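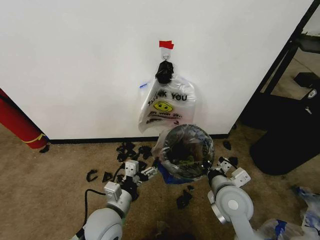 What can a two-armed robot put together in a shared workshop be expected to tidy up? Light litter on a floor, mostly, and soft things such as carrier bags, provided it is allowed to work slowly.

4. Floor trials at Clotcombe

The arms were assembled at the Clotcombe workshop by Ansel Quintanilla and Dexter Sarmiento, working evenings from September onwards. The control software, Panamora, runs on one second-hand desktop computer. We limited arm speed for all of the work reported in this section. Early runs at full speed shook the mounting plate loose and cost us two evenings of refitting.

Thin plastic gave more trouble than anything else. A bag has no fixed shape, and its outline changes as soon as a finger touches it. Clear film is worse, as the depth sensor often reads the floor through it. We set a time limit of 600 seconds per run, later raised to 900, and allowed three attempts at a grasp before the operator moved on to another item. 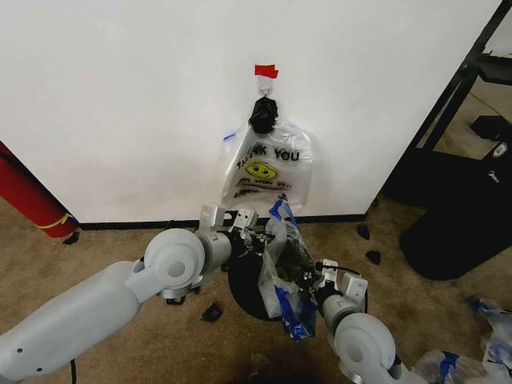 Figure 3. Both arms at floor level, with a clear bag between the grippers. A "THANK YOU" bag hangs on the wall hook and black plastic scraps lie on the carpet.

Small scraps on carpet were a separate problem. The fingers have to come down almost flat, and the pile hides the last few millimetres of travel. Sarmiento lowered the approach height in small steps until the fingers touched the pile without dragging - a slow job, but it only had to be done once for each floor. On the workshop's bare concrete the same setting was too low and stalled the wrist motor.

Cable routing also needed changing. We had first tied the gripper cables tightly along the forearm, which limited wrist rotation to 60 degrees. Leaving more slack removed the limit, though the operator then had to watch for snags. A spring-loaded guide is being made and will be covered in a later report.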